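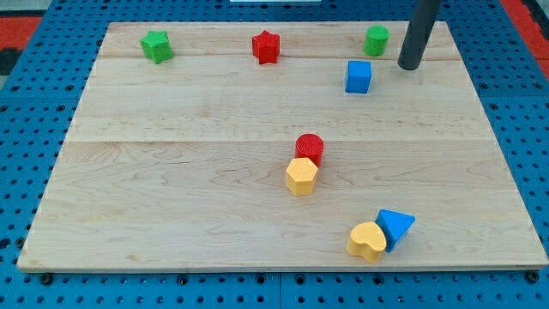

*Temps de lecture : 2 minutes*

Une étoile verte, une étoile rouge, un cylindre vert, un cube bleu, et d'autres blocs encore, posés sur une planche claire. C'est ce qui reste chez nous d'une envie de jouets en bois qui m'a pris en août, après la lecture d'un catalogue Gralier où tout était censé « éveiller ». Je me méfie de ce verbe. Un bloc est un bloc, et je n'ai jamais vu un enfant remercier un cube pour son apport cognitif.

Je tiens cette galerie depuis un moment et on m'écrit souvent pour me demander mon avis sur les blocs à trier par formes. Le voilà, un peu en vrac.

**Les étoiles.** La verte et la rouge ont cinq branches et tiennent debout sur une de leurs faces étoilées, assez massives pour montrer leurs flancs. Jolies, oui. À l'usage, l'étoile est la forme qui agace : il faut la tourner jusqu'à ce que les pointes tombent en face du trou, et à deux ans on préfère taper dessus. Les vendeurs parlent de patience. Chez moi on parlait surtout de bruit.

**Le cylindre vert.** Court, plat sur le dessus. Celui-là entre dans n'importe quel trou rond, dans les chaussures aussi, et il roule sous les meubles. Le premier que j'ai acheté, chez Ruvmont, doit encore s'y trouver.

**Le cube bleu.** Il est à cheval sur le joint entre deux lames de la planche. Rien à lui reprocher, rien à en dire non plus. On nous vante des peintures « inspirées des pigments naturels » ; je vois du bleu.

**La planche.** Bois clair, veinage horizontal, quelques traînées plus foncées. C'est ce que je préfère dans tout ça, et ce n'est pas un jouet. Sur le plateau bleu vif percé de petits trous, elle a l'air presque trop sérieuse pour ce qu'on pose dessus.

Reste la question des marques. Bimberg promet 2000 combinaisons avec un seul coffret, Chaudhry en annonce 3444. J'aimerais savoir qui a compté, et ce qu'on appelle une combinaison. Un cube à gauche d'une étoile, puis à droite, cela en fait-il deux ?

Mise à jour du mardi 1er octobre 2024 : les commentaires sont rouverts, 200 mots maximum, sans lien vers votre boutique.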